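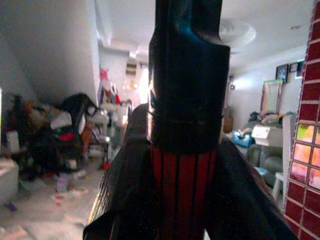
The Tusamis sorting arm handles the first pass of household clearance work, lifting fabric and small loose goods from floor level into bins. It was developed with Bellamy, a clearance contractor in Plornbridge, whose crews used to do this pass on their knees. The two fingers spread to either side of the body, and the left finger's ribbed outer edge faces away from the grip. Heaps of mixed belongings against a wall are the normal working case, as is litter on open floor.

Crew duties change with the arm in place. One person sets the work area and checks bins – lifting furniture stays a two-person job. Bellamy moved 67 hours a month from floor picking to sorting and client contact. No posts were cut.

Finger set: Flesico, replaceable on site
Service interval: 236 operating hours
Order code: 2637

Comments

Does the service interval include standby time? Our unit sits idle half the shift.

We run two. Knees are better, paperwork is worse. The bin log needs a bulk edit.

Are the finger tips sold separately from the set?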